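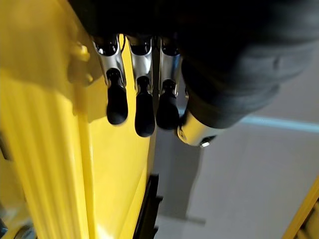
Robotic hand with three fingers, over a glossy yellow surface.

Reviews > Casework software > Kekeo

Kekeo: a case register for missing and detained relatives

Kekeo is a desktop register for groups that document people held abroad. Each case gets a record: name and spellings, last known contact, place of detention if known, family members, and the source of every statement. I loaded it with 3,000 records exported from our old spreadsheet and used it for 16 weeks.

Name matching is the strongest part. One person may appear in three scripts and several romanised forms, and Kekeo keeps them all under one record with the source shown beside each. Import flagged 70 likely duplicates. I checked every pair by hand and all but 6 were correct. The false matches were cousins with the same name and birth year.

Consent is stored per field. A family can allow the name to go to a foreign ministry and withhold the home town from the press. Exports respect this, although the setting is buried two menus down and the default is "share with partners" -- a poor default for this kind of data.

Encryption is on the local disk only. Syncing between two offices goes through Brustari's server, and the manual does not say where that server is. I left sync off and carried an encrypted drive.

Reports are weak. The template for a submission to a UN working group has the wrong headings and cannot be edited. Search is quick, with nearly no delay on a seven-year-old laptop.

Good for a small office with one careful person entering data. I would not put it on a shared machine until the default is changed.

Valter Skjelbred

Comments

Ocampo: Does it handle dates given as "spring" or "before the harvest"? Half our statements are like that.

V. Skjelbred: Yes, as a range plus a free text note. The sort order uses the start of the range.

Cistton: Template headings can be changed in the config file. Back it up first, updates overwrite it.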